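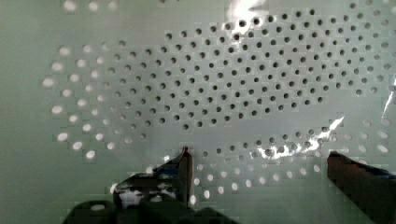
How to work through a lock on a narrowboat without getting in a flap

I've had a few messages since my last page asking if I'd write up locks properly, so I made a pot of tea and had a go. My first one was on the Limel arm and I went at it with no clue at all, a windlass in each hand like a gunslinger, and I still managed to open the wrong paddle. You'll be fine! It's a slow business and you're allowed to stop at any point and have a think.

I'm assuming two of you, one steering and one on the bank, and a narrow lock where one boat fits with a bit to spare each side. Wide locks are a different kettle of fish and I'll do those another time.

What to have ready

A windlass that fits (check the socket against the spindle before you set off, as worn ones slip), gloves, decent shoes with some grip, and a lifejacket if you're at all wobbly. Have a centre line led back along the roof to where the steerer can reach it. Kids and dogs either on the bank with somebody holding on to them, or inside.

Going uphill

Drop your crew off at the landing stage below the lock. Don't let them leap for it, just bring the boat in gently and let them step.

Look at the lock before touching anything. Is it empty? Is someone coming down? If there's a boat on its way and the lock is full, it's theirs, so hang back and let them use the water.

If it's empty, check that the top gates and all the top paddles are shut, then open the bottom gates and steer in dead slow. Close the gates behind the boat and make sure the bottom paddles are fully down. I go and look at each one, even when I'm certain I've done it.

Now the bit where people get carried away. Wind up one ground paddle at the top, halfway, and stop. Watch the boat. It'll surge forward, then back, then forward again, and the steerer can hold it steady with a little engine. Once it's settled you can bring up the rest. Leave any gate paddles until the water is well over their openings, or you'll get a great spout of it straight into the front deck (I have had this, with the doors open and the bedding airing).

When the levels match, the gate will move with a steady push of your backside on the beam. If it won't budge, the levels aren't equal yet, so wait. Heaving at it does nothing except hurt your back.

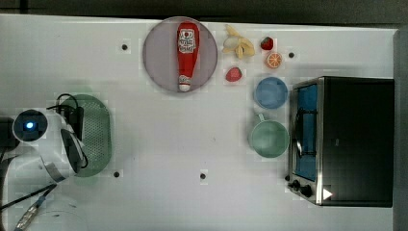 Dineo Adams wrote in to say that on the Vodelstead flight she always keeps the catch on while winding up, and that she'd never let go of a windlass left on the spindle, having once seen one fly off and land in the hedge. Quite right, and I should have put it higher up the page. Catch on, windlass off, into your belt or your hand.

Going downhill

Same idea in reverse, with one big extra: the cill. It's the ledge under the top gates, and as the water drops it comes up out of nowhere behind your stern. There's usually a white line painted on the lockside to show where it ends. Keep the back of the boat well forward of that line the whole way down, and have the steerer do nothing else but watch it.

Open the bottom paddles a bit at a time. Never tie up tight when you're going down, as the boat will hang on its ropes. A turn round a bollard that you can let out by hand is plenty.

If anything looks odd, shout, and drop the paddles. We agree a signal first because you can't hear a thing over the engine. Ours is both arms crossed over the head, and it means shut everything now.
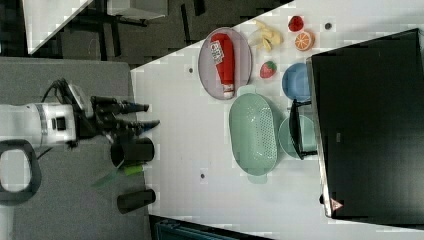 Once you're down and out, close the gates and drop the paddles unless there's a sign telling you to leave them, then pick your crew up from the lower landing.

How long does it take?

We did the 13 locks up to Mnguni basin in August and stopped for lunch after the first 5, so please don't judge yourself by the people who come flying past with bikes and three crew. Go at your own pace, and if somebody faster is behind you at Pruson, let them through at the next wide bit and put the kettle on.

Do send me your questions about wide locks before I write that page. I've already got one about sharing with a fibreglass cruiser, and I'll start there.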